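Workshop Notes: Caring for Dance Practice Floors, Shoes and Costume Hardware

Posted 08/10/2023 by Ignacio Sotomayor

These notes cover the maintenance jobs that come up most often in a home practice room. They assume a wood or vinyl floor laid over a sprung base and a small set of hand tools.

Cleaning the floor

Dust mop before every session, working in one direction with the grain. Turn the mop at the end of each pass without lifting it, or the grit drops back on the boards. Damp mop once a week with plain water and a microfiber pad wrung out until it no longer drips. Oil soaps leave a film that makes turns unpredictable, and the film builds up in layers. If a previous owner used one, remove it with a neutral cleaner diluted to the label rate, then rinse twice.

Rosin should be kept off vinyl entirely. On wood, scrape deposits with a plastic card and wipe the residue with a cloth dampened with denatured alcohol. Test a corner first, keep the windows open and stay clear of any flame. Some finishes soften on contact.

Squeaks

A squeak in a sprung floor usually comes from a panel edge rubbing on its neighbor. Walk the floor slowly and put a piece of painter's tape at each spot. Work powdered graphite into the joint with a stiff card and wipe off the excess, which stains light shoes. If the noise remains after a day of use, the fastener below has worked loose and the panel has to come up.

My own floor is 131 square feet, made up from Troker panels over foam blocks. I replaced 3 blocks in March after they had taken a permanent set. A compressed block feels dead underfoot well before it looks flat. 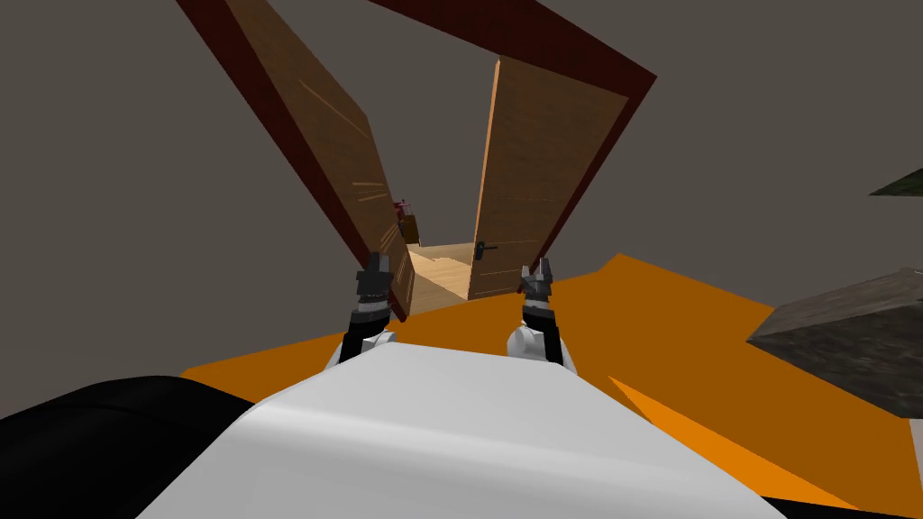

Humidity matters more than temperature. Wood panels should stay in the range the manufacturer gives, and a basic hygrometer on the wall at waist height is accurate enough to track it. In my room the reading dropped to 37 percent over the winter and gaps opened along the long side. They closed again by early summer without any filler. Filler in a seasonal gap gets crushed and then falls out as crumbs.

Suede soles

Suede picks up floor dust and compacts. Brush it with a wire shoe brush, in short strokes from heel to toe, until the nap stands up. Do this outdoors or over a trash can. Soles that have gone shiny at the ball of the foot need a light pass with 120-grit sandpaper before brushing. Never wash them. If they get damp, stuff the shoes with newspaper and keep them away from radiators.

Coins, hooks and chain

Hip belts lose coins at the jump ring. Close each ring by twisting the ends past each other sideways with two pairs of flat pliers. Pulling a ring open outward weakens it. For heavy belts, use split rings.

Sew hooks with doubled upholstery thread, waxed, and finish each loop with its own knot so that one break does not release the row. I use Cordero thread in the medium weight; the heavy one cuts through soft lining.

Brass tarnish comes off with a paste of flour, salt and white vinegar. Leave it on for ten minutes, rinse, and dry each piece fully. Do not use the paste on plated coins. The plating is thin and the salt scratches it.

Finger cymbals

Replace the elastic when it no longer springs back to its cut length. Half-inch flat elastic, stitched or pinned on the inside, holds better than round cord. Wipe the metal with a dry cloth after playing and store the pairs separately in cloth.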